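Open data > Trade and crafts > Price lists > Jarville second-hand materials

Print this page | E-mail this page

README for the Jarville list of second-hand building and workshop materials

Version of 29 June 2019

This file explains what is in the list, how it was made and what it should not be used for. Please read at least the part on prices before you make any calculation.

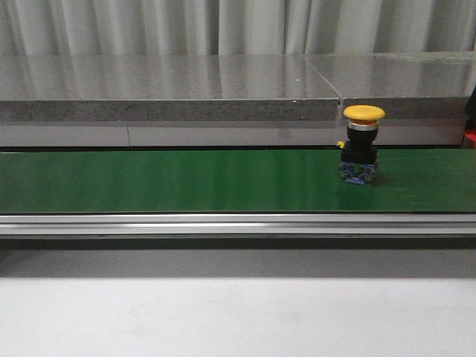
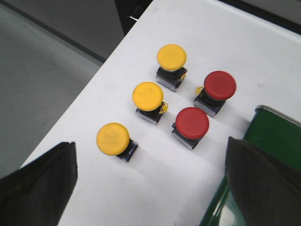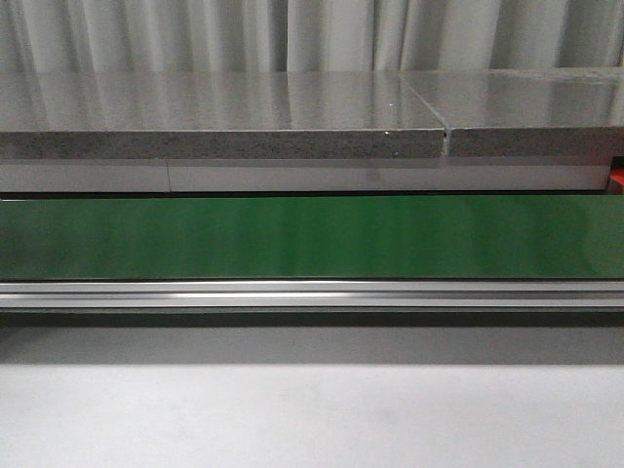
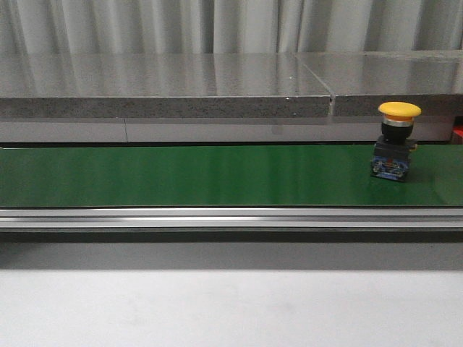

Top two: push buttons, category ELEC. Lower two: grey speckled stone slabs with a curtain behind, categories STONE and TEXT.

What the list contains

The list has 963 records. Each record is one lot offered for sale at one of two yards, Sabbagh in Jarville or the smaller yard at Prikwood. A lot can be one object (a door, a sink) or several of the same kind sold together, such as a box of hinges. The records were typed from paper tickets. There were some 3000 tickets in the boxes, but many of them were doubles, or had no price, or the ink was too weak to be read with confidence. I preferred to leave those out and not guess.

There is one file, jarville_lots.csv. It is in UTF-8, the separator is a semicolon and the first line holds the column names. There are 15 columns. The ones which need an explanation are these:

lot_id - letter of the yard (S or P) and a running number. Gaps in the numbers are normal.
category - one of the codes given below.
title - the words of the ticket, with the spelling corrected only where the meaning was in danger.
material - what the ticket says. If the ticket says only "stone", we also say only "stone".
qty - number of pieces in the lot. Pairs are counted as two.
length, width, depth - in centimetres. Tickets in inches were converted, and the column unit_orig shows this.
condition - A, B or C, as judged by the yard. See the remark under known problems.
price_ask - price on the ticket when the lot was first put out.
price_last - last price written on the same ticket, if the first was crossed out.
note - everything else, for example "sold with frame" or "one corner chipped".

Category codes

WOOD - boards, beams, doors, window frames
STONE - slabs, sills, steps, paving
METAL - profiles, rails, grates, pipes
ELEC - switches, push buttons, sockets, lamps, cable
SAN - basins, taps, baths
TEXT - curtains, blinds, carpet, canvas
TOOL - hand tools and small machines
MISC - the rest

The code MISC was used too often at Prikwood in the beginning. I moved the clear cases to their right place, and the old code is kept in the column cat_orig, so it is possible to go back.

About the prices

All the prices are asking prices. They do not say what a buyer paid in the end, and at both yards it is usual to bargain. Where price_last is empty, the price was never changed on paper. This does not mean that the lot was sold at the first price.

Prices are per lot and not per piece. For stone and wood the yards sometimes wrote a price by the metre, and then the column per_metre has the value 1. Please check this column first! In an earlier version it was missing, and a staircase came out cheaper than a door handle.

Prices below one unit of money were rounded up by the yards themselves.

Known problems

- Condition is not comparable between the yards. Sabbagh gives an A only for things without marks, while Prikwood gives it to everything that works.
- In 50 records the depth is missing. Most of these are in TEXT, where depth has little sense, but a few are in STONE.
- The tickets from December are thin, because both yards close for a part of the month.
- "Granite" and "marble" on the tickets are trade words. They were not checked by a person who knows stones.
- Lots in ELEC were not tested. The list says nothing on whether a part is safe to install again.

How it was made

The tickets were typed with Irkari, a small form program that shows an empty card with the same fields as the ticket. Each box was typed once and then read again by a second person against the paper. Where the two did not agree, the ticket was taken out of the box and looked at in daylight. Names and telephone numbers of the sellers were on the back of some tickets and were not copied.

Use and correction

You may use the list freely for study, teaching or your own work, also in changed form, if you mention where it comes from. If you find a mistake, please send the lot_id and the name of the column with it. A message like "the doors are wrong" is difficult to follow. Corrections go into the next version and are listed in changes.txt.

Related items
Prikwood yard: opening hours and delivery
Irkari form templates for paper tickets
Jarville list of roof tiles and bricks
Converting old inch sizes: a short table
Changes since the first version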